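Search this site

Foam blocks, again

I paid 14 dollars for a bag of 50 craft foam cubes from Nostadard, and I have doubts. The bag says "dent resistant." Mine looked tired by October.

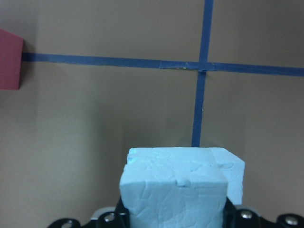 Pale blue, creases and dents included.

The tape grid I do like - dark blue lines on a brown table, one cell per cube, in theory. Does sorting by color teach anybody anything? Poirier's catalog swears it does. I'd want more proof than a catalog.

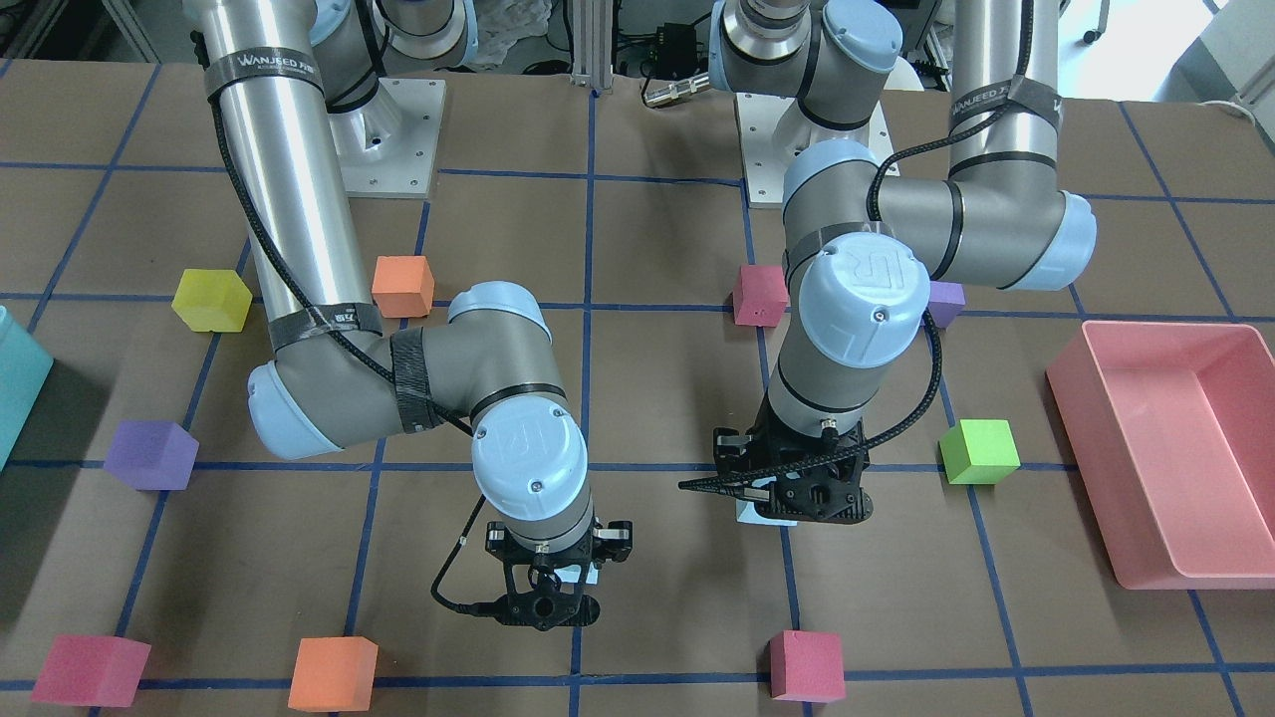
Would I buy them again?

One bag, maybe. Not 2.

2 comments | Share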